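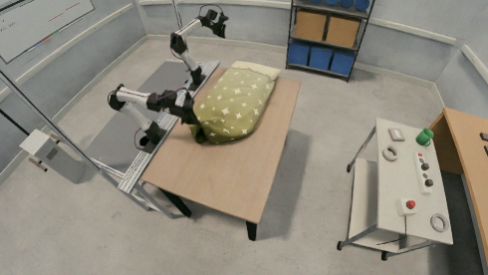

Slide 1. Green comforter with white stars, pillow tucked in at the far end.

Okay, hi everybody, thanks for coming back from lunch. (Wait for the door to close. Water.) My talk is called "Washing the Spare Room," and it's about guest bedding, how to look after it and when to let it go. I ran the linen side of a small inn called Brandwood for years, so I have opinions!

Start with the question I get most: how often do you wash a comforter? My rule at home is 4 times a year if somebody sleeps under it every night, and after every guest if it lives in the spare room. With a cover on it you can stretch that. Please use a cover. I will say this again before we're done.

Ask for hands: who has put a big comforter in a home washer and heard it bang? (Pause, people laugh here.) It soaks up water, slides to one side and the drum goes off balance. Take it to the laundromat and use the biggest front loader they've got. Cool or warm water, half the soap you think you need, and one extra rinse.

Then drying. This is where people give up too soon. My record is 80 minutes on low, stopping to pull it out and shake it every so often. The shell feels dry long before the filling does, so squeeze the thick parts and feel for clumps. If you're not sure, put it back in.
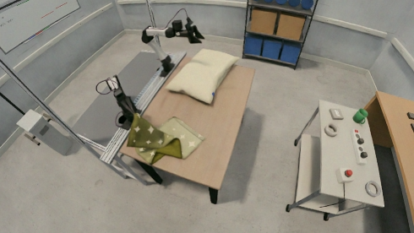
Slide 2. Pillow and starry blanket, laid out separately.

Pillows! Read the tag before you do anything. Most polyester ones can go in the machine, two at a time so the load balances. Solid foam stays out of the washer, just spot clean it and let it air.

Tell the Dilwyn Eynon story. Dilwyn did our laundry at Brandwood and kept a notebook of every pillow in the place, with the month he bought it. One June he went through the closets and pulled 31 of them. I thought he was being dramatic until he had me fold one in half and let go. It just stayed folded. Do the fold test when you get home tonight, and if the pillow doesn't spring back, it's done.

(If running late, skip to storage.)
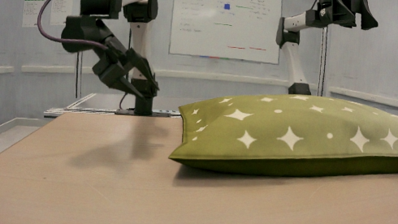

Prints are a different headache. Dark greens and navys fade faster than you'd expect, mostly from sunlight and hot water, so wash them inside out if there's an inside to turn, and keep them off a sunny windowsill. White designs on a dark background can pick up dye in the first couple of washes, so wash those alone to begin with.

Storage: cotton bag, top shelf, nothing heavy on it. No plastic. An old pillowcase works great and costs nothing.

Use a cover! Handout is by the coffee, I printed 40. Questions until 2:30.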